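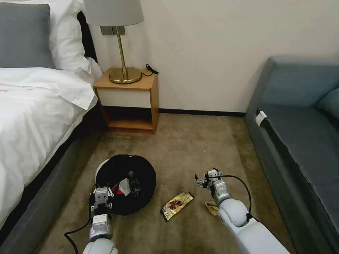
The Vullby gripper fault was a recurring failure in the Plidetti, a two-armed household robot built for tidying rooms in hotels and serviced flats. The fault caused one or both grippers to stay closed on an object after the robot had been told to let go. It was named after Vullby, the site where it was first recorded, and led to a withdrawal of the robot from unattended work in March 2019.

Background

The Plidetti was made by Vitex and was meant for light work at floor level, such as picking up wrappers, paper scraps and small bottles from carpet. Each arm ended in a parallel gripper, in which two fingers move towards and away from each other along a straight line. The gripper motors were fed by cables running outside the arm. Vitex had chosen outside cables so that a worn one could be changed on site without taking the arm apart.

Grip force was set by software according to the item being handled. Thin or crumpled items were given a low force. Bottles and other rigid items were given a higher one, up to a limit that Vitex had fixed before the robot went on sale.

The fault

In normal use, the controller opened the fingers and then waited for a position signal to confirm that they had moved. In affected robots the signal was sometimes lost while the wrist was turned far to one side. The controller took the missing signal to mean that the fingers were blocked by something, and stopped the motor to protect it. With the motor stopped, a spring brake held the fingers where they were.

If this happened before the fingers had begun to open, the object stayed in the gripper. The arm then carried on with its next movement. In most reported cases the result was only a wrapper dragged back over the floor or a scrap of paper put in the wrong place. In the more serious cases the gripper had also taken hold of the edge of a bed cover or a curtain. The robot pulled on the fabric until the arm reached its force limit and shut down. At Vullby, a bedside lamp was brought down in this way and its bulb broke on the floor.

The emergency stop did not free the gripper. Pressing it cut the power, which left the spring brake on. Staff had to use a release lever on the underside of the wrist, and this was hard to reach when the arm was close to the ground. One member of staff was treated for a bruised finger after trying to pull the fingers apart by hand.

Investigation

The engineering firm Ó Riain was asked to examine the robots. It ran the grippers through 1806 test cycles on short-pile carpet with mixed litter. The fault appeared only when the wrist was turned close to its limit and the arm was held low.

The cause was traced to the signal wire in the gripper cable. The wire had been clamped too near the wrist joint, so it bent sharply each time the wrist turned. After about 300 hours of use the strands began to break. A damaged wire could still carry the signal when the wrist was straight, and for this reason the routine check at start-up did not find the problem. That check was always done with both arms in the rest position.

Changes

Vitex moved the clamp further up the arm and fitted a longer cable with more slack at the joint. The start-up check was altered so that each wrist was turned fully in both directions before the robot could begin work. The software was also changed: if the position signal was lost, the arm stopped at once and sounded a warning.

The release lever was replaced by a push button on the upper side of the wrist. It worked without power. Robots already in use were altered on site, and the work was finished in August of the same year.

Cable inspections were set at every 500 hours of use. The gripper brake itself was left as it was.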